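Home | Browse | Topics | Plants and Food | Index

Pineapple

Last revised in November. By the Hastik Reference editors.

The pineapple is a tropical plant grown for its large, sweet fruit. It belongs to the bromeliad family and is native to South America, where it was grown and traded long before European ships carried it abroad. The plant is low and stiff, with long, narrow leaves set in a tight spiral around a short stem.

Fruit

A pineapple forms from many separate flowers on a single stalk. As the flowers develop, their berries join together into one body - botanists call this a multiple fruit. Each "eye" on the rind marks the place of one flower. The tuft of leaves at the top, known as the crown, can be cut off and planted, although most growers use the shoots that appear at the base of the plant or just under the fruit.

Growing under glass

In cold countries the pineapple was for a long time a luxury. Gardeners raised it in heated pits filled with tanner's bark, which gave off a steady warmth as it broke down. The estate at Romthorpe kept a pinery 81 feet long, divided into three bays, and its garden books list 33 fruits cut in its best year. A smaller house at Zondthorpe was heated by two stoves and was later turned over to grapes. Both declined once steamships began to bring in cheaper fruit. The brick footings at Romthorpe survive; the Zondthorpe house was pulled down for its timber.

Choosing and storing 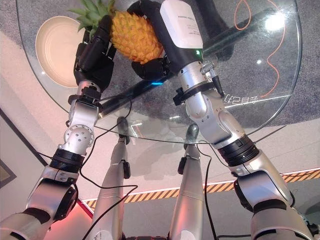 The fruit does not grow much sweeter after it is cut, as it holds no store of starch to turn into sugar. The rind may still change color during storage, and for this reason color alone is a poor guide to taste. Buyers commonly look for a fresh scent at the base and a fruit that feels heavy for its size. Whole pineapples bruise easily and are best kept out of strong sun. Cut pieces should be covered and chilled.

Raw pineapple contains bromelain, a group of enzymes that break down protein. It will keep gelatin from setting, while canned fruit - heated during packing - will not.

See also: Bromeliads; Hothouses; Lougher Market Gardens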